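Movudel Bench Pair: kit notes and data card

Hello, and thank you for taking a look at the Bench Pair. Everything we know about the kit and the recordings that ship with it is gathered on this page, including the parts we are less proud of, so please pour yourself something to drink and read at your own speed.
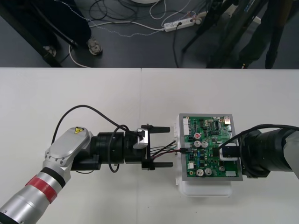

The kit grew out of a plain wish. We wanted a small shop to be able to try two-armed work on circuit boards without first spending half a year writing its own control code. One arm keeps the board steady, the other deals with the wires and connectors, and the software looks after the timing between them. You supply the arms (any pair with an open control port will do, and the list of ones we have tried is in the folder called arms), and we supply the rest.

What you get

The download has the control software, which we call Gindon, along with the setup guides, drawings for the finger tips, and a set of 3000 recorded runs of board and wire handling. If you order the boxed version you also get a pair of printed finger tips, a holding block for the board and a mounting plate. The box does not include arms, a table or a power supply for the arms, and we say so early on because a few kind people have written to us, rather disappointed, after opening theirs.

About the recordings

Each run covers one attempt at one job, from the moment the arms leave their rest position until they return to it. Of the 3000 runs, 1823 were guided by a person using a hand controller and the remaining 1177 were carried out by Gindon on its own. The two sorts are kept in separate folders, guided and solo, and we would gently ask you not to mix them until you have looked at a few of each. The solo runs are faster, but they also have more odd little habits in them, such as a tendency to nudge a wire twice before closing on it.

There are 6 jobs in all:

reach for a loose wire bundle
separate one wire from the bundle
seat a plug in a board connector
pull a plug back out
turn the board over between the two arms
set the board down in a tray

Failed attempts have been left in. There are 743 of them, marked with the word miss in the label file, and a short note tells you what went wrong wherever we could work it out. We went back and forth over this for quite some time — a cleaner set looks nicer on a web page — but people who tried the early version told us that the misses were the part they opened most often.

Getting started

Unpack the download into a folder with no spaces in its name. Run the program called check first and let it finish, even though it is slow and seems to be doing nothing for the first minute. After that, open the file arms.txt and fill in the addresses of your left and right arms. Start Gindon, choose Dry Run, and keep the speed at the lowest setting until both arms have gone through the whole job with no board on the table. Keep your emergency stop within easy reach the whole time, please, and keep your hands out from between the arms while they are powered.

Once you are happy with that, clamp a scrap board and try the wire reach job. It is the most forgiving of the lot and a pleasant one to begin with!

What it does well, and where it struggles

Gindon is good at coming back to the same spot and at keeping the holding arm still while the other one works. It is less good with wires. A bundle that springs back when touched will often beat it, and very thin wires tend to slide out of the flat fingers unless you fit the softer tips. Shiny metal parts can also confuse the camera step, and in that case turning down the lamp over your table usually helps more than any change in the settings.

We have not tested the kit on boards carrying live power, and we ask that you do not either. It is meant for learning, for trials and for light repeat work, and it has no safety rating of its own, so the rules of your own workplace come first.

Versions and thanks

The current release came out in December and replaces the one known as Jinari. Recordings made with Jinari will still open, but the labels for the tray job have changed, so run the small program called relabel over them before you compare results. The holding block follows an older drawing by Halilović, used with permission, with a wider jaw added by us.

If something breaks, or if you get it working on a pair of arms we have never tried, please write to the support address in the contact file. Send the log along with your note, and tell us which finger tips you were using.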